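Gimarham Hardware Forum > Repairs and Rebuilds > Desktop

Thread: Old tower, CPU out, is the board worth keeping?

postlatch
I'm going through an older tower that came out of an office clearance. It has a black case with a silver-gray chassis and a normal full-size power supply. It powered on but never got to a picture. I tried one memory stick at a time in every slot and got the same result, so I pulled the cooler and then the CPU to look at the socket.

The pins look straight to me. I went over them with a magnifier and a flashlight from two sides. There was old thermal paste on the top of the CPU, dried hard, and none on the contacts.

I would like to keep the board if I can. Replacement boards for this socket are going for 100 dollars used, and I don't want to put that into a machine this age. My budget for the whole thing is 150, and that has to include a drive.
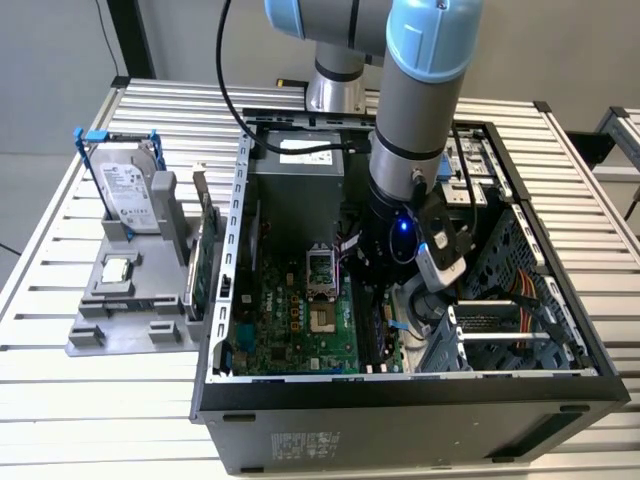
Side panel off, CPU socket empty, power supply still in.

Questions:
Should I pull the power supply before going further?
Is there any point in testing the board outside the case?
Those gold-colored capacitors beside the socket, are they a type that goes bad?

dunmore_k
Leave the power supply where it is for now but unplug it at the wall and hold the power button in for a few seconds. Then check the 24-pin and the CPU power connector. I have seen the CPU one look seated when it was only in on one side.

Yes to testing outside the case. Lay the board on cardboard, with CPU, cooler, one stick and power. If it posts there and not in the case, you have a standoff in the wrong place or something touching the back of the board.

ferrite77
I would skip the bench test and swap the power supply first. It takes ten minutes if you have a spare. Taking the board out means every front panel wire comes off and has to go back on, and on these office cases the pinout is hardly ever printed where you can read it.

dunmore_k
You can take a picture of the front panel header before you pull it. It's one connector on a lot of office machines anyway.

ferrite77
On some. On the Verkance towers we had at work it was separate leads, all the same color. I put two of those back together wrong and had no power light for a year.

postlatch
No spare power supply here. I could borrow one but it would be a few days.

solderwick
On the capacitors: look at the tops. Flat is fine. If any are domed, or there is brown crust on top or around the foot, that board has a problem and I'd stop there unless you like soldering. Color of the can doesn't tell you much by itself. I can't judge the tops from the photo.

Also close the socket lever when you aren't working on it, and put the plastic cover back if you still have one. I lost a board by dropping a case screw into an open socket. It bent a row of pins and that was the end of it.

postlatch
Tops are flat on all of them, I ran a fingertip over each one with the power off. No crust. I don't have the cover; it was gone when I got the machine. I'll put the CPU back in for now.

mapleroute
Before you put it back, clean the old paste off properly. Isopropyl and a coffee filter. Paper towel leaves lint.

And has anyone asked about the CMOS battery? Old office machine, probably sat on a shelf. A dead battery can stop some boards from posting. Cheap to try.

ferrite77
A dead battery resets the clock and the settings. It doesn't stop a board from starting.

mapleroute
I had a Furano board that would not start with a flat battery in it. New battery, started first try. Took the new one out and put the old one back to be sure, and it was dead again. So I disagree, at least for some boards.

ferrite77
Fine, it's a cheap part. I still say power supply is more likely.

dunmore_k
Try the battery, reseat both power connectors, then bench test. If it still does nothing on cardboard, borrow the power supply. That order costs the least.

One more thing – when you put the cooler back, tighten the screws in an X pattern, a couple of turns each. Too much pressure on one corner can be enough to lose a memory channel.

postlatch
OK. Battery measured 2.1 volts on my meter, so it's getting replaced either way. I'll do the connectors tonight and the cardboard test after that.

tatli_fan
Different question, what are you doing about the drive? I have a Tatlı SATA drive in a machine like this and it does fine, but check you have a free power lead long enough to reach the bay. Mine needed an extension.

postlatch
Haven't bought one yet. Not spending anything until it posts, apart from the battery.

solderwick
Let us know what the board does on the cardboard. If you get beeps, write down the pattern.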